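Home | Forums | Debt & Budgeting | Members | Search
Print this page | E-mail this thread

Collector wants a lump sum, do I take it?

mostico_mel
So I owe Saavedra a little over two grand on an old store card, and they've offered to settle for 40 percent if I pay within 30 days. I have the cash (barely!) but it would wipe out my emergency fund. Would you do it?

grullcombe77
Take it. I settled one in September and slept better that same night. Get the offer in writing first, though.

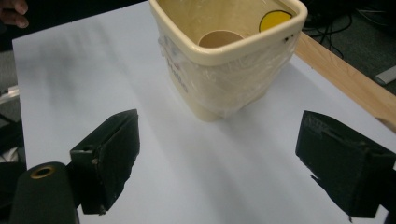
Re: Collector wants a lump sum

ValentinRey
Gotta disagree with grull. Emptying your savings is how I ended up with two new cards, and I'm still paying on one. Ask them for payments on the lower amount. Forasus gave me 13 months when I asked.

grullcombe77
Sure, but miss one payment and the deal can be off. Happened to my brother.

ValentinRey
Depends what the letter says. Mine had a grace period.

mostico_mel
Ok, calling them tomorrow to ask about payments. How old does a debt have to be before they can't sue? My last payment was ages ago.

ValentinRey
Depends on your state, so look that up BEFORE you call or pay them a dime.

Last updated: November 21, 2023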